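Poltine Sliding Club
Sled and start area inspection, 4-man and 2-man
August 2025

Completed by: Poppy Nuttall
Venue: Pearce push track and sled shed
Status: open, re-check needed on items marked FAIL or WATCH

SLEDS

1. Runners free of cracks and deep scratches
PASS. Both sets for the 4-man were checked with a fingernail and a light. One scratch near the heel of the left rear runner polished out with 500 grit.

2. Runner bolts tight
FAIL on the 2-man. Front right bolt turned by hand. Tightened and marked with paint pen. Look at the mark after every session for the next 7 sessions.

3. Steering ropes and D-rings
WATCH. Ropes are sound but the left D-ring grip tape is coming away on the older sled. Drivers keep re-taping over the old layer. Please strip it back first.

4. Brake handles and teeth
PASS. The 4-man brake was stiff in April and has been greased. Moves its full travel now.

5. Push handles lock out and fold in
FAIL. Driver's side handle on the 4-man does not lock every time. It locked on the first pull and missed on the second. Sled is not to be pushed with a full crew until the spring is changed. Sakis has the part on order.

6. Cowling, no sharp edges or loose fiberglass
WATCH. Small chip behind the second seat. Taped for now.

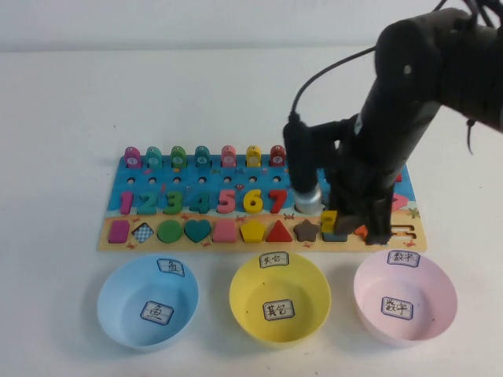
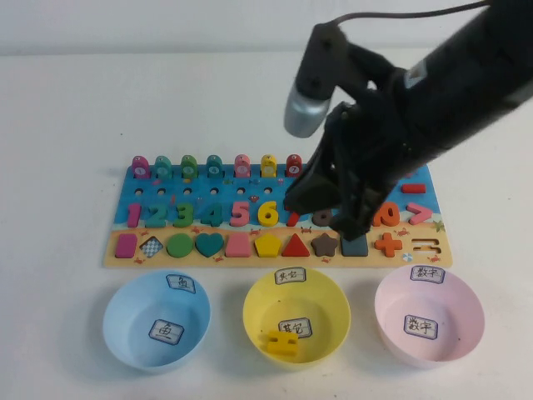
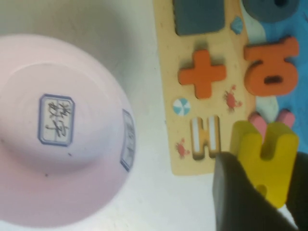 START AREA

7. Push track rails straight and clear
PASS. Swept before use. There was grit at the bottom bend again, which comes off the parking lot when it rains.

8. Return cable and stop buffer
PASS. Buffer pads are worn on the uphill face but still within what Beltel allows on their sheet. Put new pads in the winter budget.

9. Matting at the start block
FAIL. One corner has lifted. A brakeman caught a toe on it last week and was not hurt. Corner screwed down the same day, but the whole mat wants replacing.

10. Lighting
PASS, except the lamp over the shed door. Evening groups should bring the sleds in before dark until it is fixed.

ATHLETE GEAR

11. Helmets
Club helmets only. 2 pulled from the rack, one for a cracked visor mount and one with no readable date. Do not put them back. They are in the locked cabinet and will be cut up.

12. Spikes
PASS. Brush spikes checked on all club pairs. Athletes using their own shoes need to show them to a coach before the first push.

13. Burn vests
WATCH. Enough for two crews but the small sizes are thin at the shoulder.

FIRST AID AND EMERGENCY

14. First aid kit sealed and in date
FAIL. Seal broken, cold packs used and not replaced. Restocked from the shed store. If you open it, write it in the book.

15. Spine board and straps
PASS. One strap buckle is slow to release. Works.

16. Radios
PASS. Both charged to 100 percent and tested top to bottom. Channel 7 as before.

17. Access road clear for ambulance
FAIL at time of check. Trailer parked across the gate. Moved. The sign needs to be bigger.

Back injuries: anyone coming back from one must be signed off by the physio before loading or lifting a sled. Four people to a lift on the 4-man, no exceptions, including when it is only going as far as the scales.

Re-check of items 2, 5 and 9 before the next squad session. Send any corrections to Poppy Nuttall.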